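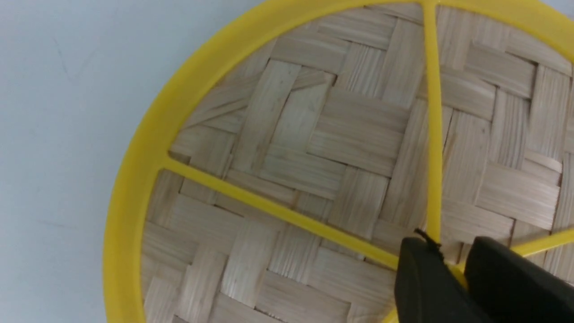

OK, I've been asked three times this month whether a robot can do my dishes yet, so I'm going to talk about steamer lids for a while. Sorry in advance!

My cousin Genalyn Manalastas runs a dumpling counter called Bratetti. Tiny place, two burners, and on a busy day in February they go through nearly 300 baskets. Every one of those lids gets lifted and put back by a person, over and over.

So she asks me, the family robot nerd, can a machine just do the lids? Only the lids. She'd keep the folding and the talking to customers.

I said "sure, probably" and then thought about it all the way home. A steamer lid is a mean little object. It's round, so no corner to grab. It's woven, so the top is bumpy. The good place to hold it is one small knob in the middle, and if you pinch that off-center the whole thing tips.
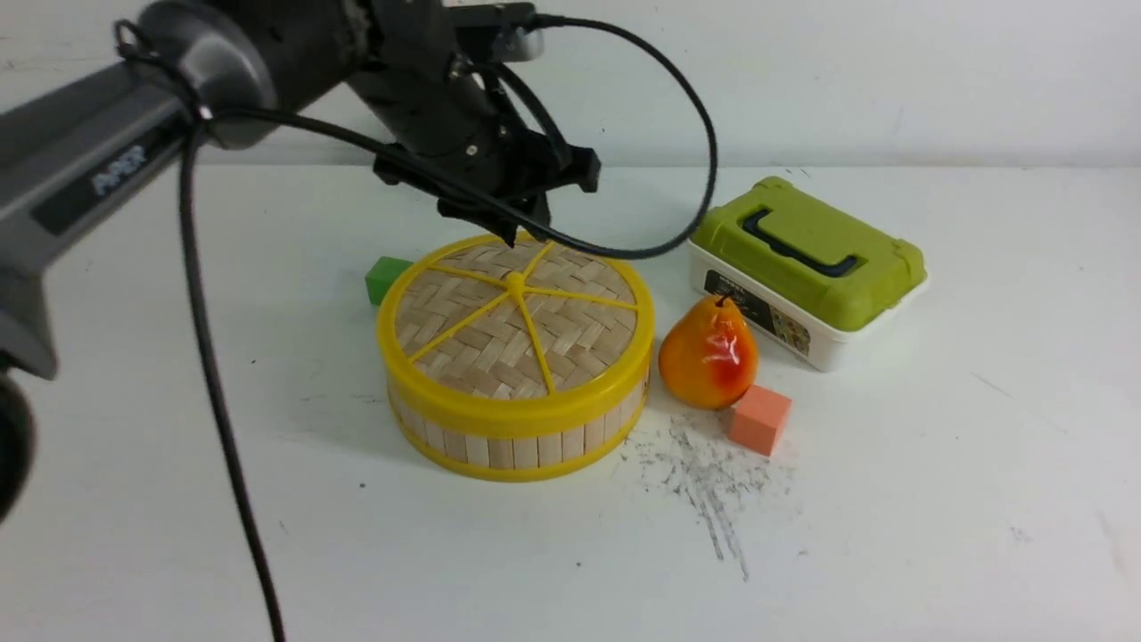
And you and I never think about any of this. You reach over while looking at your phone and your fingers sort out the rest. An arm with two stiff fingers has to come in at the right spot, at the right height, and know when to stop going down. Too high and it grabs air. Too low and it's leaning on lunch.

Then the lid has to go SOMEWHERE. This is the part Genalyn laughed at me for. "You put it down next to the basket." Yes, okay, but where next to the basket? Flat? Which way up? Is there already a pear there?
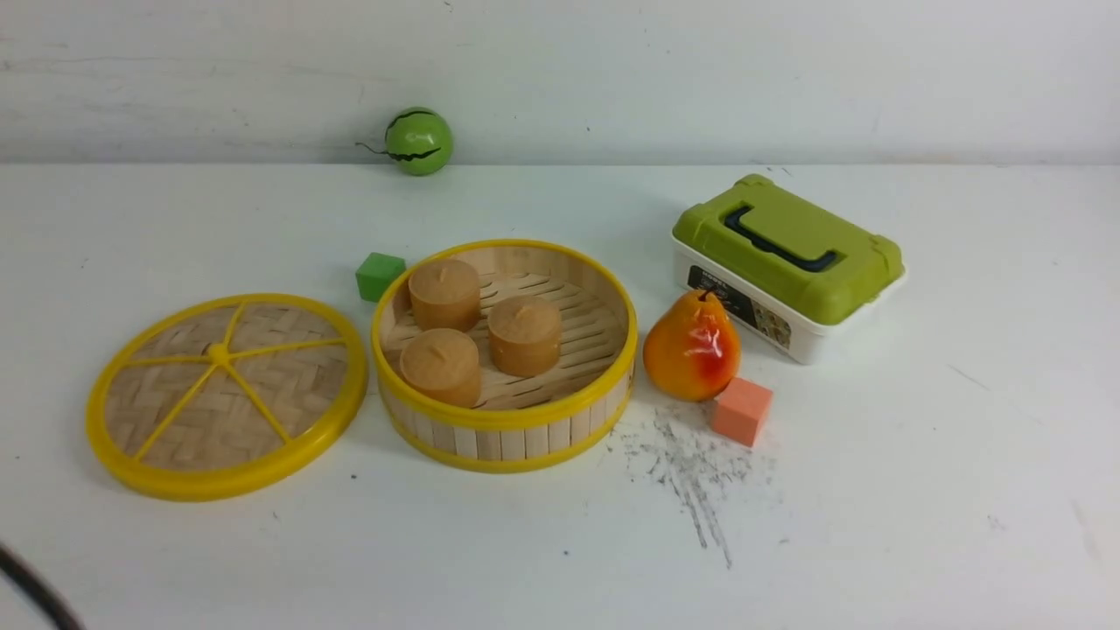
Lid off, three (toy) buns in. This is the whole job as far as the dumpling counter is concerned.

Putting it back on is harder, I think. Lifting is forgiving. With closing you need the rim to line up all the way round or it sits crooked and the steam goes out the side. My friend Witold Czerwiński says I'm overthinking it and you just drop it and give it a nudge. He may be right, that's how I do it at home.
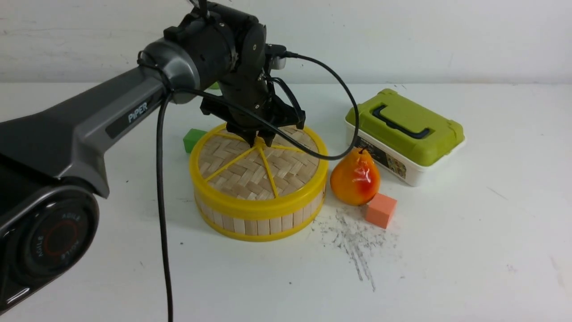
Fingers right over the lid. Pear and pink cube minding their own business.

Where I've landed, for anyone still reading: one lid, on a clear table, in good light? I'd believe it. A stack of them in a hot kitchen with wet bamboo, steam everywhere, and someone's elbow in the way? Not this year. I'd bet you 200 dumplings.

Genalyn's answer, word for word: "so I'm still doing the lids." Yes. You're still doing the lids.

Next up is folding towels, because Titilayo Edet keeps bugging me about it and she has four kids. If you've got a chore you want me to complain about, put it in the replies. No fitted sheets please, I can't even do those myself.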